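## 3. Materials and Methods

### 3.1. Collection sites and intake

Discarded desktop computers were obtained from municipal drop-off points in Plarnley and Arrieta and from a commercial reseller, Skomaslow, which clears office equipment at the end of lease periods. The two municipal points accept household electronics without charge and store them under a roof until pickup. The reseller stores its units indoors on pallets. Collection ran through April, and units were taken in the order in which they arrived at the intake desk. No unit was refused on the basis of brand, age or outward condition, except where the case had been crushed to the point that the side panel could not be taken off with hand tools.

Each unit was assigned a code made up of a site letter and a serial number. The intake sheet recorded the collection site, the form factor (tower, small form factor or all-in-one), the presence or absence of a power supply, and any visible corrosion. All-in-one units were set aside and are not considered further in this paper. Storage drives were removed at intake and handed to the data destruction contractor at each site. Drives therefore do not appear in the mass balance in Section 4, and the values given there should be read as shares of the unit mass without drives.

### 3.2. Definition of fractions

Previous work on the composition of desktop computers has used fraction lists that are difficult to compare. Some authors report heat sinks together with the main board, others assign them to mixed nonferrous metal, and a third group leaves them in the residue. We used seven fractions: ferrous metal, aluminum, copper and copper alloys, populated circuit boards, cables, plastics, and residue. The populated circuit board fraction includes the main board and all expansion cards after removal of any heat sink, fan and metal bracket. Memory modules were kept with this fraction even though they are often sold apart, as the sites did not treat them in the same way.

Heat sinks made of more than one metal were assigned by the metal that made up the larger share of the mass. Where this could not be judged by eye, the part was cut and the pieces were weighed one by one. Cables were weighed with their connectors attached. Batteries were removed from the main board, counted as residue, and passed to the hazardous waste stream.

### 3.3. Order of disassembly

Disassembly followed a fixed order so that times could be compared between units. The case was laid on its side and the panel facing up was removed. Power and data cables were then unplugged and drawn out of the case, followed by the expansion cards, the memory modules, the processor cooler, the processor, the power supply and the main board. The front bezel and any remaining plastic parts were taken off last. An interior at the stage after panel removal is given in Figure 1.

The clock was started when the first fastener of the side panel was touched and stopped when the bare chassis was put down. Interruptions longer than five minutes were subtracted. Stripped or rusted screws were drilled out after three failed attempts, and the unit was marked accordingly on the sheet. These units were retained in the mass balance but excluded from the analysis of disassembly time, since drilling time depended more on the bit than on the design of the case.

Fastener types were recorded for each joint. Clips and sliding rails were treated as one class, and screws were divided by head type only. Thread length was not recorded.
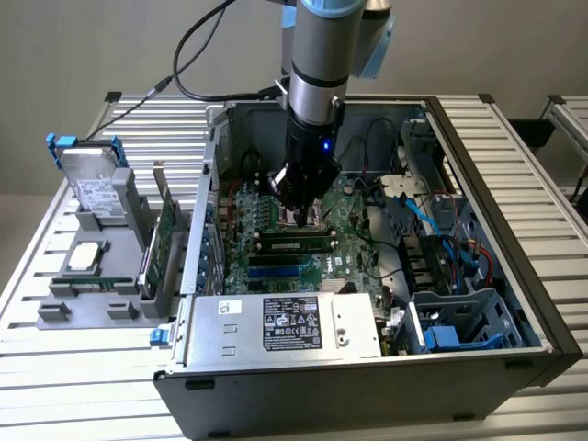
**Figure 1.** Open desktop tower, side panel removed, with the main board exposed.

### 3.4. Weighing and chemical analysis

Fractions were weighed on a Plovby bench scale, which was checked against a reference mass at the start of each working day. Fractions below the lower limit of the scale were pooled by site before weighing. Mass loss between intake and the sum of the fractions was computed for every unit — a loss above 3% led to a second weighing of all fractions from that unit.

Circuit boards were cut into strips, shredded and milled. The milled material was divided with a riffle splitter, and eight subsamples per site were digested in aqua regia. Copper, tin, nickel and lead were determined by inductively coupled plasma optical emission spectrometry. Gold and palladium were not determined in this study. Blank digestions were run with each batch and subtracted from the readings.

### 3.5. Limits of the sampling design

The sample reflects what was handed in at the sites during one collection period. Units with resale value tend to be removed from the municipal stream before they reach the drop-off point, and the reseller stream is biased toward small office models bought in bulk. Differences between sites are therefore reported, but no weighting was applied to arrive at a regional average.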